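Shelving for a sloped-ceiling box room, ali profile or timber?

Asked by Tolska, 2/17/22

Box room upstairs, sloping ceiling one side, tall wall is the only useful one. Want open shelves floor to ceiling for books and files, so heavy. Had timber uprights in the last house and they bowed by December. Thinking of slotted aluminium profile for the uprights this time and pine boards across. Budget is 500 all in, less would be nice.

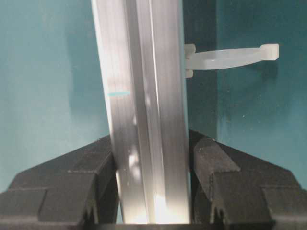
Wall is plasterboard on old studs, and the studs aren't where you'd want them. Skirting is deep too, so anything standing on the floor sits forward of the wall. Do I pack it out behind or cut the skirting? Don't realy want to cut it. Also is it daft to put the feet straight on carpet?

Renting out the room is not on the cards so looks matter a bit but not loads.

2 replies

Gosta

Profile is fine. Pack it out, leave skirting alone. Bit of batten the same depth as the skirting, screwed to the studs, uprights fixed to that. Done.

Carpet, no. Lift the edge or cut a small patch out where the foot goes. Mine sank and the whole lot leaned forward.

Brukard

Did nearly this in a back bedroom. Some thoughts in no order

Get the supplier to cut the lengths. I paid 19 for cutting and it was the best money of the job, my own cuts with a hacksaw were rubbish. Measure the wall at both ends first, old ceilings wander. 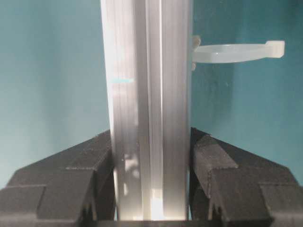

Silver profile, slot runs the full height

Boards: 100 for pine from the local yard, and I got the ones that were already planed. Uprights and brackets came to 115 but I only had a short wall, yours will be more. Leaves you plenty for paint and the bits you forget.

Don't go wide between uprights with files on. Lever arch folders weigh a ton and pine sags. If in doubt add another upright, you'll never regret it. Books at the bottom, light stuff up top.

Order I'd do it in:

1. Find studs, mark them in pencil right up the wall. Masking tape if you hate rubbing out pencil.

2. Battens on. Check them with a long level, pack behind with card where the wall dips.

3. Uprights next, loosly at first, then plumb each one and nip up the screws.

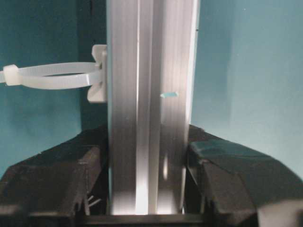

4. Brackets in, all the same height measured from one upright and not from the floor. Floors lie.

5. Boards last. Oil or paint them before they go up, underside as well.

Took me a weekend and an evening. The low side under the slope I left alone, just put a chest there.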